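Subject: Re: [homeauto-talk] Open day at Gotorholm, worth the drive?
From: Theano Stamatopoulos
Date: 16th December

Manolis Konstantinidis wrote:

> Has anybody on the list been to one of the Gotorholm open days? My
> sister-in-law went in August and came home convinced that she'll have
> a humanoid folding her towels within 3 years. The flyer says "household
> tasks performed live, no remote control, no tricks." I run a small
> guesthouse and I spend a silly part of my life on bedding, so I'd like
> to believe it. But it's a long way from here and I don't want to sit
> through a sales talk. Did they let you see it work up close? And did
> anyone say what it costs?
>
> Manolis

Manolis,

I went to the last one. Short answer: go if you have another reason to be in Zitdale. Don't go on account of the towels.

The longer answer. They split us into groups and walked us through three stations. The first was a wheeled cart that follows a person down a hallway, and I have seen that cart or its cousins at every trade show since I started going to trade shows. The second was a talk. The third was the humanoid, which they call Gesa, and that was what everyone had come for.

Gesa's job was to handle soft things on and around a chair. You could stand near it, behind a rope, and a screen on the wall showed the view from its own head. I'll give them credit for the screen. At most of these events you get a nice side view and a lot of music, and you can't tell what the hands are doing. With the head view you can at least see where the fingers go. They sent stills to everyone who signed the sheet, so you can judge for yourself.
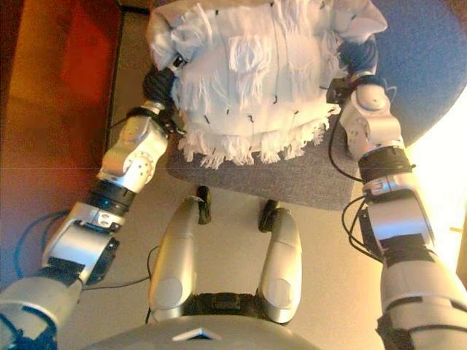

Head view at the third station: both hands on the white fringed bundle.

I'm not going to pretend that a shaggy cloth with tassels all over it is easy. It's soft, it's lumpy, and there's no clean edge to aim for. A stiff cardboard box would have been the coward's choice and they didn't make it. But look at what was being asked. One bundle on one chair, with the robot's feet already up close to the seat. I asked if we could move the chair a little and have it try again. The presenter said the layout was "set for the session." I asked if I could put my scarf on the seat. Same answer, with a smile.

As for "no remote control," I saw nobody with a headset on. I also didn't see the back room. When I asked who or what decides that a hold is good enough to lift, I was told that the system "learns from many demonstrations." How many? The figure was 4000. Of this exact cloth, or of cloth in general? He would have to check. I left my e-mail address and I'm still waiting.

They also put up a slide with a success rate on it, no definition of success underneath. Does it count if the thing ends up on the floor and gets picked up again? Does it count if a staff member steps in? A man from Chatzigeorgiou, the laundry equipment people, asked nearly the same question and got nearly the same smile.

Price: nobody would say. "Pilot partners only" for now. The ticket was 30, coffee included, and the coffee was decent.

For your bedding, I'd want to see three things before I spent a cent or a tank of gas. A fitted sheet, straight out of a dryer, in a heap. A room it hasn't been in before. And the whole job with a clock running, start to finish, no edits. If they'll do even one of those while you stand there, write back and I'll happily eat my words on this list.

Parking is behind the building. The sign for it faces the wrong way, so go past the gate and come back around.

Theano

--
homeauto-talk mailing list
To unsubscribe, send a blank message with "unsubscribe" in the subject line.

Recent in this archive
Re: Window blinds that forget their limits
Robot mower and the neighbor's hose (long)
Re: Re: Cheap door sensors, which ones last?
Used vacuum dock, free to a good home
List rules, please read before posting

Message 262 | Previous in thread | Next in thread | Contact the list owner | Back to top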